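Soditz Robotics Training Unit
@soditz_training

The Training Unit has received a number of inquiries this July regarding the way in which our operators show a task to a robot arm. This thread sets out the current practice for the bin-picking course. It is addressed to new operators, partner workshops, and anyone preparing to attend the summer intake. (1)

14 replies · 31 reposts · 96 likes

The course covers two methods. In the first, the operator takes hold of the arm and moves it by hand through the task while the controller records the positions of the joints. In the second, the operator remains at a separate station and moves the arm by remote control. Both methods produce a recording, which we call a demonstration. (2)

2 replies · 9 reposts · 40 likes

Hand guiding is taught first. The operator feels the weight and reach of the arm directly and learns where its joints begin to resist. Trainees complete 8 hand-guided demonstrations before they are given access to the remote station. This requirement applies equally to those who have used other equipment elsewhere. (3)

3 replies · 6 reposts · 38 likes

The remote station is supplied by Kettunen and has been adapted by our own workshop. It consists of a hand controller, a foot switch, and a screen. The arm moves only while the foot switch is held down. Operators are asked to confirm this for themselves at the beginning of every session. (4)

1 reply · 5 reposts · 29 likes

The task for the first part of the course is the transfer of rectangular sticks from one open bin to another. The sticks are picked one at a time. The order is left to the operator, but it must be decided before recording begins and stated aloud to the supervisor. (5)

4 replies · 7 reposts · 44 likes

Trainees often ask why the sticks are not arranged in neat rows. A robot trained only on neat rows will perform poorly when a stick lies at an angle or against a wall. The sticks are therefore tipped into the bin and left as they fall. Operators should not straighten them by hand between attempts. (6)

5 replies · 12 reposts · 61 likes 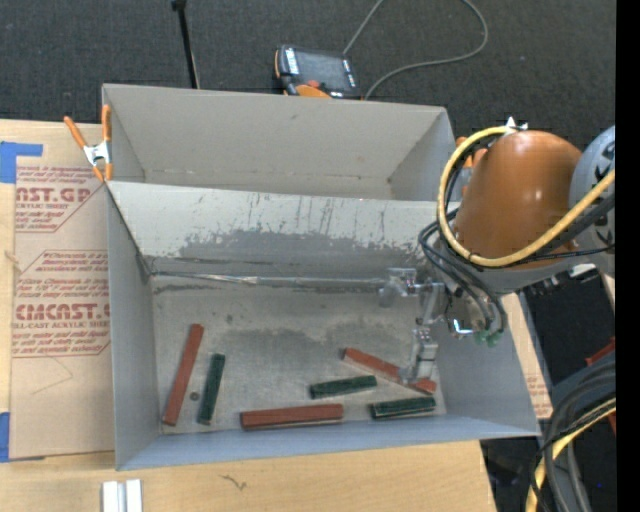 Gripper at a diagonal red block, with green and red blocks in the front bin and the rear bin behind. (7)

6 replies · 22 reposts · 118 likes

A stick lying on the diagonal calls for some patience. The operator should turn the wrist before lowering the gripper. Turning while close to the floor of the bin risks pushing the stick into its neighbor, and the recording will then contain a movement we do not wish the robot to learn. (8)

2 replies · 8 reposts · 47 likes

A stick leaning near a wall is more difficult. Operators are permitted to nudge it toward open floor and then pick it up, provided the nudge is slow and deliberate. Merja Sjöberg, who supervises the remote station, recommends leaving such sticks until the floor around them has been cleared. (9)

3 replies · 6 reposts · 42 likes

Bins must be clamped to one another and to their marked position before the first recording of the session. A bin that shifts by the width of a finger can spoil an entire set. If a clamp is found to have slipped, all demonstrations made after the last confirmed check are to be set aside for review. (10)

1 reply · 10 reposts · 39 likes

Operators have asked whether worn bins should be replaced. They should not be replaced on grounds of appearance. Scuffs and scratches are acceptable. Cracks, warped walls, and sharp edges are to be reported to Pirjo Rantala, who maintains the stock of bins. (11)

2 replies · 3 reposts · 25 likes

On the subject of speed: trainees tend to move too quickly in the first hour and too slowly after lunch. We ask for an even pace. The stated target is 4 accepted demonstrations per half hour. No credit is given for exceeding it. (12)

7 replies · 7 reposts · 53 likes

A demonstration is accepted when every stick has been transferred, the gripper has not struck a wall, and the arm has returned to its resting position. A dropped stick does not lead to rejection if the operator picks it up again within the same recording. Recoveries of this kind are useful and should not be deleted. (13)

4 replies · 15 reposts · 72 likes

Please do not pause in mid-air to think. Long pauses appear in the recording as part of the task, and the robot may reproduce them. An operator who is uncertain should end the recording, mark it as incomplete, and begin again. (14)

3 replies · 11 reposts · 66 likes

Recordings are labeled in Wirnell at the end of each session. The label must give the operator's initials, the method used, and any remark concerning clamps or lighting. Remarks such as "fine" or "as usual" will be returned to the operator for completion. (15)

2 replies · 2 reposts · 21 likes

The teach pendant remains within reach of the supervisor at all times. During remote sessions, one person operates and one person supervises, and the two may exchange roles only when the arm is at rest. No trainee may work alone with a powered arm, including for practice. (16)

1 reply · 13 reposts · 58 likes

Several partner workshops have asked whether their own staff may contribute demonstrations. They may, after completing the course and 7 supervised sessions. Applications are handled by Nazmiye Gökçe. Workshops already registered under the Nirkari agreement need not apply a second time. (17)

5 replies · 9 reposts · 37 likes

Correction to post 12: the target applies to remote control only. There is no target for hand-guided demonstrations. We thank Aleksi Lindqvist for raising the matter. (18)

2 replies · 1 repost · 19 likes

The summer intake meets at 8 in the morning in the lower workshop. Closed shoes are required, and long sleeves must be fastened at the wrist. Trainees should bring the signed safety form. Spare copies will not be available at the door. (19)

3 replies · 4 reposts · 28 likes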